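Notebook, tracking and replay stack
December, entry starts 9:40

Goal for today: find out why replayed gripper paths drift from the recorded ones on close-range work. Symptom from last week: replay is fine while the tool moves through open space and gets worse when it is down near the items. The Palico arm ends up beside the target by a finger width, always in the direction the view is tilted. Gripper timing is also off on some runs, closing early.

Setup as before. Trajectory estimation runs offline in Moteo, from fisheye video and IMU. Replay is through the Heltevlow controller. Calibration file is the one from October, unchanged. I took the batch recorded on the new table and nothing else, to keep the number of variables down.

First thing checked was the time offset between video and IMU. The estimator has it as a free parameter and it settles at a slightly different value every run, which it should not. Pinned it at the value from the bench test and reran. Residuals went down a little on the long clips, no change on the short ones. So the offset is a nuisance but does not explain the drift. Leaving it pinned.

Second, feature budget. Default is 2000 per image. Plotted where the features land over one full clip. In the approach phase they are spread over the wall edges, furniture and table. Once the tool is low, most of them sit on the items, and a good share sit on the other gripper. The mask only covers our own fingers, at their widest opening. The second tool is treated as part of the static world. RANSAC throws most of it out when it moves fast, but when both tools move slowly together it survives as inliers, and the pose gets dragged along with it.
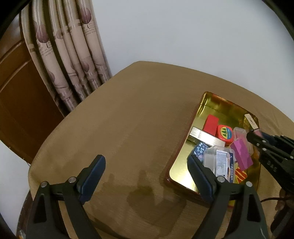

Outlier rejection needs to know more than it does now. At present there is one reprojection threshold for everything, and the tracker will trust any corner that stays consistent for a few images. Looked through the low passes of the tray clips with the inliers drawn on. The gold interior of the tray is the worst surface we have: there is bright glare in the near left area and dark olive and orange reflections along the far wall, and both produce strong corners that have no fixed position in the world. The bare cloth to the left gives almost nothing at default contrast, only weave and faint creases. The curtain is usable for rotation, with its purple-mauve motifs, but I would not lean on it for translation. Add the other gripper at the small cream-colored block, and there is very little left that is static, close and textured. The clear box with the white and navy label is probably the best thing in view, and our right finger covers some of it.

Changes made, in order:

1. Mask for own fingers now follows the measured opening. Before, it was a fixed polygon. Frees up a usable strip of cloth when the fingers are closed.
2. Second gripper masked with the segmentation model from the Ugwu branch, run on every fifth image and propagated by flow between. Dilated the result, as the cable was leaking out of it.
3. Saturated pixels and a margin around them are dropped before corner detection.
4. Local contrast normalization on, per tile, so that the cloth gives corners at all. Minimum 200 features outside the masks, otherwise the image is flagged and the pose comes from IMU propagation only.

Cost: the segmentation step makes the whole job slower by more than I wanted. Acceptable offline. Not acceptable if we ever want feedback during recording.

11:15 - rerun on the full batch, 3070 images in the longest clip. 176 of them flagged under the new minimum. Almost all of the flagged ones are in two stretches where the tool hovers low over the tray. IMU-only propagation across the longer stretch is too long to trust, and the position covariance says so too. For now the exporter marks such segments and the replay script refuses to run them. That is a better failure than the silent one we had.

Replay on the arm, with the segments that passed: the sideways error is gone to the eye on the first three paths. Fourth path still lands short. Not convinced that one is tracking at all - the shape matches the recording and only the end is shifted, so I suspect the hand-eye transform. To check with the checkerboard.

Gripper closing early is a separate bug. The width signal is filtered with a symmetric window in preprocessing and the replay side compensates for a causal filter, so it is shifted twice. Removed the compensation. Closing now lines up with the recorded width on all paths tested.

Things I tried that did not help, so they do not get tried again: raising the feature budget (more corners on the glare), tightening the RANSAC threshold (loses the cloth first), feeding the previous map in as a prior (the items had been moved and it locked onto the old layout).

Open:
- Relative pose between the two tools is still computed from two independent trajectories. Should be a joint solve with a shared map. Needs a common clock first.
- Segmentation mask is late by one image when the other tool starts moving. Small, but visible in the residuals.
- Hand-eye check for path four.
- Decide whether flagged clips go into the training set with a weight or stay out. I lean toward out.

Config committed to the tracking branch, old masks kept under the previous tag. Moteo needs a rebuild before the new options show up.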